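We use cookies to make this site work better for you. By continuing to read you accept our cookie policy. Accept | Manage settings

Choosing a Table Top for the Shared Study Room
Student project report, Interior Materials unit, Wultbridge College
June 6, 2024

1. Background

The shared study room in our building has a long table which was bought second-hand many years ago. The top had water rings, pen marks and one corner where the finish was lifted. Our group was given the task to propose a new top in a brown colour, within a budget of $565, and to write down how we made the choice. We are four students, and for three of us it was the first time to work with a real client.

The room is small and faces north-east, so in the morning it receives strong light from one side only. At first we did not think this was important. In our first meeting we spoke mostly about price and about the size of the panel.

2. What we looked at

We began with the catalogue from Limance, which has a large choice of brown finishes, and afterwards we visited the showroom of Teixeira. A complete new table from Teixeira would cost $2,789, so we put this option aside on the first day. The staff there were kind and allowed us to look at the panels for as long as we wanted.

From our reading we learned the names for grain patterns. Straight grain has lines which run almost parallel. Cathedral grain has arches or long ovals, one inside the other, and is usual when a board is cut flat through the log. People in our class had very different opinions about it. Some found it too busy for a study room, and others said that a straight grain looks like an office.

3. Looking at the grain in different light

A small sample is not enough to judge a pattern. On a piece the size of a playing card you may receive only two or three lines, and you cannot know if there is an arch beside them. For this reason we preferred to look at a large panel, and to look from a low angle also, in the way a person sees the table when sitting down.

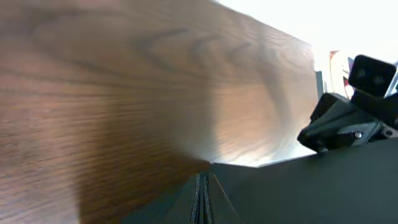 Figure 1. Warm brown panel seen from close and at a steep angle. The cathedral figures are in the upper middle, and the colour becomes paler toward the right, where the surface catches the light.

The change of colour was the point which we discussed the longest. In the figure, the left side has fine reddish-brown and dark chocolate lines, but in the highlight the same finish goes to tan and a pinkish beige, and the grain is softer. If we had compared only the bright part with the catalogue, we would have ordered a darker tone than we needed.

4. Survey

We asked 120 students which grain they would prefer for the table. Nearly half chose cathedral grain, and the rest were divided between straight grain and no preference. We must be careful with this result. The question was asked beside the cafeteria at lunch, and many people answered quickly. In March we had planned a second round in the library, but the exam timetable was changed and we could not do it.

5. Recommendation

We recommend a warm brown top with cathedral grain and a low-gloss finish. The table should be turned so that its short end is toward the window. For the edges we suggest the matching strip from Plusetti, in the same tone or one step darker. We did not test how the finish resists hot cups, and this should be asked to the supplier before ordering.

Comments (3)

gumleaf_desk: Good report. We had the same trouble with our kitchen bench, the sample looked much darker at home than in the shop.

R. from second year: Did you consider just sanding the old top? Water rings often come out.

studyroom user: Please also fix the wobbly leg!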